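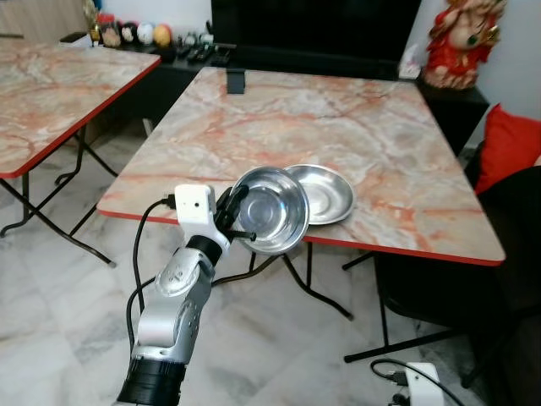 Choosing a gripper is usually treated as a matter of payload and stroke, two figures that appear on every data sheet and that can be compared at a desk. This chapter takes up the properties that can be judged only when the hand is mounted on an arm and put to work on common objects. Thin-walled metal tableware is a demanding case. A stainless steel bowl gripped by its rim, as in the opening figure, offers the fingers very little surface, and its weight lies well to one side of the point of contact. When the bowl is tilted, a small error in finger alignment may become a visible rotation. The polished surface presents a second difficulty, in that reflected light can mislead a camera placed close to the fingers.

The comparison that runs through Chapters 6 and 7 is drawn from trials directed by Sewwandi Khondokar and Iresha Pramanik. Two parallel grippers, the Duvunix and the Plidier, were tested in turn on the same arm, under the same Zirnik controller. The full record comprises 528 grasp attempts, of which 361 were made on rigid tableware and the remainder on soft packaging. Packaging is left to Chapter 7.

6.1 Approach and Contact

A rim grasp has two phases. During the approach, the controller must bring one finger to each side of the wall without touching it. During contact, the fingers close and the object settles against them.

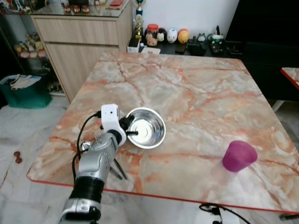 Errors in the first phase are often recorded as failures of the second. A finger that arrives a few millimeters too low may push the object across the table before the hand begins to close, and the log will show only that the grasp was lost. For this reason the trials scored approach and contact separately. Of the attempts on tableware, 71 were marked as approach errors and were excluded from the ranking of grip strength given in Table 6.2.

The student should note that an approach error may be caused by the camera, the controller or the shape of the fingers. Section 6.2 describes a procedure for telling these causes apart.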